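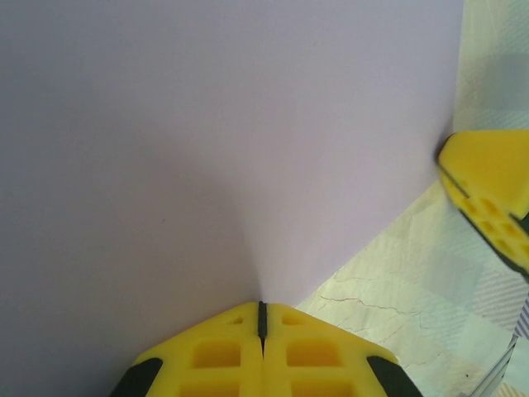

A sheet of pale lavender material pinched by a gripper with two yellow fingers.

Print this article | E-mail this article

Sudcombe, the second album by the instrumental trio Tiwari, runs 49 minutes over seven tracks. It was recorded in June at Zadbridge, a former grain store with a long natural decay. The room mics are set high in the mix throughout, and the drums lose some attack as a result.
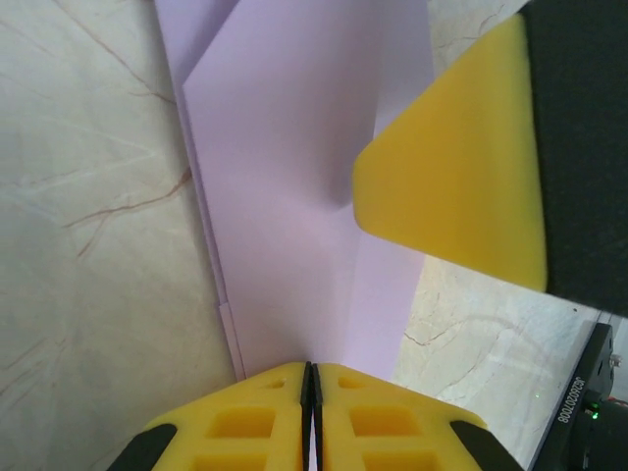
The bass was tracked direct and keeps its definition. Guitar parts are mostly clean, doubled and panned wide. The longest piece, "Priltus," lasts 20 minutes and holds one chord for its first third. The tempo then rises in small steps until the snare moves to the offbeat. The change is well prepared and the playing is tight.

Side two is less even. Two short tracks share a key and a similar picking pattern, and one could have been dropped.

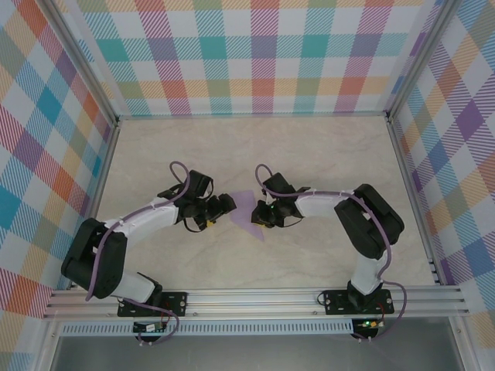

Mastering is moderate, with enough headroom for the quiet passages to stay quiet. The vinyl edition is limited to 4,000 copies and cut at 33 rpm. The test pressing had light surface noise in the lead-in groove of side one only.

September 2023

Shares: 20 | Comments: 4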